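Crumbs belong on the table

My family buys cookies in bulk, and for years we ate them from the bag. I now think the bag is the worst way to keep them. Small clear containers are better, and I will put up with the mess it takes to fill them.

The mess is the usual objection. Any table where snacks get moved from one thing to another ends up with white specks across the wood and a cup or two standing in the middle of it. Wiping that up is a short job. A bag left open in May goes soft by evening, and no cloth fixes that.

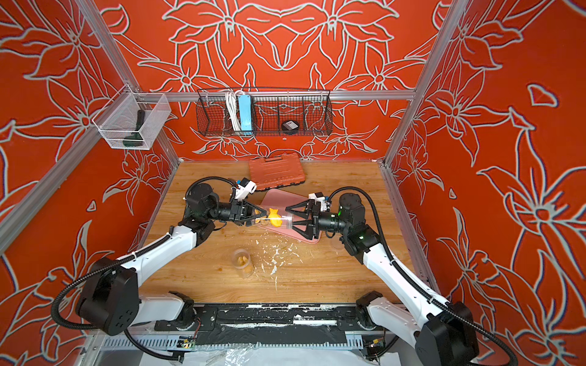 Use a tray first

I would not go straight from bag to jar. A tray lets you see what you have. Fish, stars and swirled rosettes don't pack the same way, and the fish take up more length than you expect. Lay them out, then choose. Clear plastic helps again later, when someone wants a flower and can find one without emptying everything.

I also lay the jar on its side to fill it. Dropped cookies break, and cookies slid in mostly don't. Keep the lids within reach.
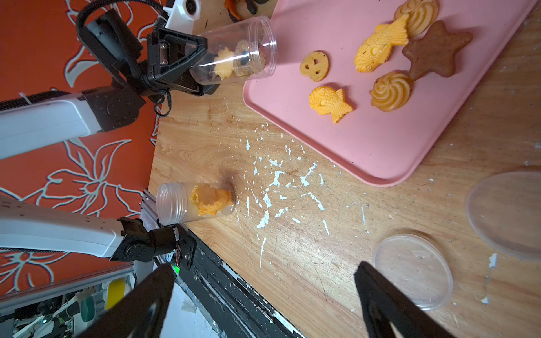

By Efthymia Politis
Home and Table | 12 comments

Some readers will say that glass is nicer. It is, and it is also heavy, and children drop it. My neighbor Beryl Tindall keeps hers in a tin from Stirkby and has to open it to know what is left. I have eaten a lot of stale cookies from that tin.

Buy the small jars, and fill only as many as you will finish in a week.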